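Duvico Community Help
Clothing Care and Storage
Posted 6/26/21

Folding jeans with a frayed hem when the only flat surface is a bed

Posted by: Brommont

I would appreciate guidance on folding denim without a proper table. The bed is the only flat area available to me, and I do all of the household folding there. The jeans are light blue, with a raw, cut-off hem and loose white threads hanging from it.

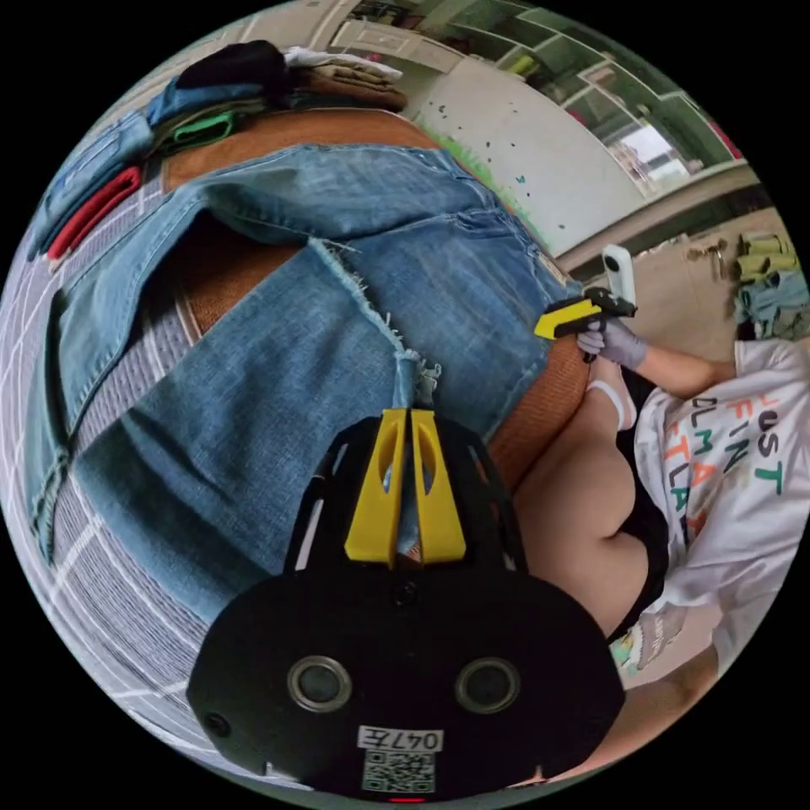

My difficulty is twofold. The legs do not stay aligned once I begin to fold, and the threads catch on whatever is placed next to them. I would also like to know whether the threads should be trimmed before the jeans are put away. The shelf intended for them is 42 cm deep.

Posted by: Akyol

A bed is acceptable for this purpose, provided that the surface is reasonably firm. A woven mat laid over the sheet gives better support than a mattress alone. Please proceed as follows.

Close the zipper and button. Lay the jeans flat with the waistband to one side and smooth each leg from the waist toward the hem. Place one leg directly over the other, matching the outer seams, and tuck in the point at the seat. Fold the hem up to a hand's width below the waistband, then fold the whole in half or in thirds, according to the depth of the shelf.

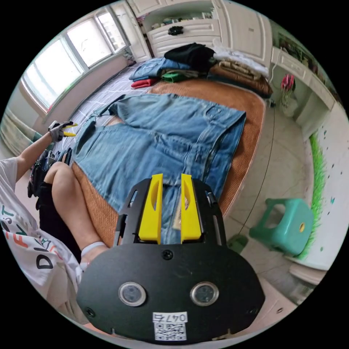
Light blue jeans laid flat on a woven mat, with folded laundry at the head of the bed.

With this method the hem ends up inside the fold and the threads are kept away from other garments. Threads that are excessively long may be shortened with small scissors. They should not be pulled, as this will extend the fraying into the leg. If you wish to stop the fraying altogether, a single row of machine stitching above the raw edge is sufficient.

Heavy items such as jeans belong at the bottom of a pile, with shirts and other light clothing on top.

Posted by: Sirnus

I just roll mine. Takes less room in a drawer and you do not need a flat surface at all. I have not had trouble with creases. Cannot comment on the threads, as all of my jeans have ordinary hems.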